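Heel pain first thing in the morning, gone by lunch, back at night. Do I keep running?

Asked 2018-04-16 in Feet & Ankles

So this started a few weeks after I went up in mileage. Bottom of the left heel, toward the inside edge. First steps out of bed are awful, like a bruise that somebody is pressing a thumb into. I hobble to the bathroom, hobble back, then by the time I've made coffee it's down to a dull ache. Mid-day, nothing. Then after I sit through dinner and get up it's back.

Stuff I've tried:

- ice in the evening, when I remember
- rolling a frozen water bottle
- new insoles, the Kisano ones with the hard arch. Too hard? My arch hurts now too
- 2 weeks of no running, which helped a little and then didn't

I'm signed up for a half in July and I've paid for it. No swelling I can see, no numbness, didn't fall or twist anything. I stand for work most of the day on a hard floor, if that matters. Shoes are Forners, neutral, pretty worn down on the outside.

Questions really are: does this sound like plantar fasciitis, do I have to quit completely, and is it worth paying to see someone or will they just tell me to stretch. My copay for a specialist is not small.
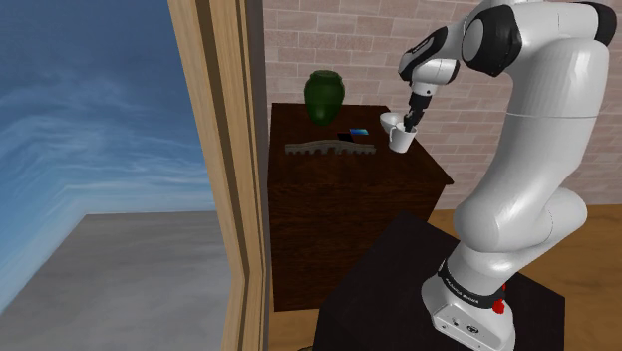

**Answers (3)** | sorted by: most helpful

**Answer 1** · marked helpful by 19 people

Sounds a lot like it, yes. The first-steps thing is the classic. I'm not a doctor, I've just had it in both feet, 2 years apart, so take this for what it is.

What worked the second time, when I didn't mess around:

1. Before you get out of bed, sit up, cross the bad foot over your knee, pull the toes back toward the shin. Hold ten seconds. Do it ten times. THEN stand up.
2. Shoes on right away. No barefoot in the house, not even to the bathroom. I kept a pair of old clogs next to the bed.
3. Calf stretches against the wall, knee straight and then knee bent. Both kinds. Three times a day.
4. Heel raises on a stair with a rolled towel under the toes, slow up, slow down. Every other day. This is the one my physical therapist cared about most and the one I skipped the first time around.

The first time I only iced and rested and it dragged on for most of a year. Rest calms it down but then you go back to the same load with the same weak foot and it flares up again. Which is sort of what you're describing with your time off.

On running: I was told I could keep some as long as pain stayed mild during and wasn't worse the next morning. Next morning is the test. If tomorrow's first steps are worse than today's you did too much. I dropped to short flat runs and used a bike for the rest. No hills, no speed stuff, for a good while.

Toss the hard insoles. Or wear them an hour a day and build up, but if your arch hurts they're probably not right for you. And replace the shoes!! Worn on the outside isn't weird by itself but old foam is old foam.

The half in July, maybe. Depends how the next six weeks go. See if they'll let you defer, lots of races do if you ask early enough.

> **Comment from the asker:** thank you, did the toe pull thing this morning and the walk to the bathroom was already less bad. Could be in my head. Checked the race page, deferring is allowed until end of May so I have a little time.

> **Reply:** not in your head, it helped me day one too. Just don't stop doing it when it feels better, thats how I got it twice.

**Answer 2** · marked helpful by 2 people

get a night splint. I got the Datent one, the boot kind, and it's ugly and I hated sleeping in it but mornings got better inside of a week. The sock kind with the strap did nothing for me, it pulled my toes up and they went numb. Also tape. Look up low-dye taping, takes a few tries to get right

dont get the shot unless you have to, my brother in law had it and it wore off

**Answer 3**

Going to push a bit on the "is it worth seeing someone" part. Most heel pain like this gets better with home care, but it takes months, so don't panic in week three. I'd go in sooner if:

- it hurts when you squeeze the heel from both sides (can be a stress fracture, and with a mileage jump you want that checked before running any more)
- pain gets worse through the day and doesn't ease once you're moving
- tingling, burning or numbness
- it's swollen, red or warm, or you have a fever
- you have diabetes or poor circulation

If you get the squeeze one, stop running till it's been looked at.

For cost, call the office first and ask what a new visit runs. I paid 138 out of pocket at a walk-in foot clinic, no X-ray, and came home with a sheet of exercises pretty close to what's in the first answer. Was it worth it? For me yes, I'd been doing the calf stretch wrong, heel coming up off the floor the whole time. In some states you can go straight to a physical therapist with no referral. Ask your plan.

Standing job matters too, by the way. Ask for a mat. I change shoes halfway through my shift, a pair of Tsuchiya clogs and then regular sneakers, and it makes more difference than any insole I've bought.

> **Comment from the asker:** squeezed it, no pain on the sides, only when I press underneath. Will ask about a mat. Going to give the exercises six weeks and then book somthing if it's no better.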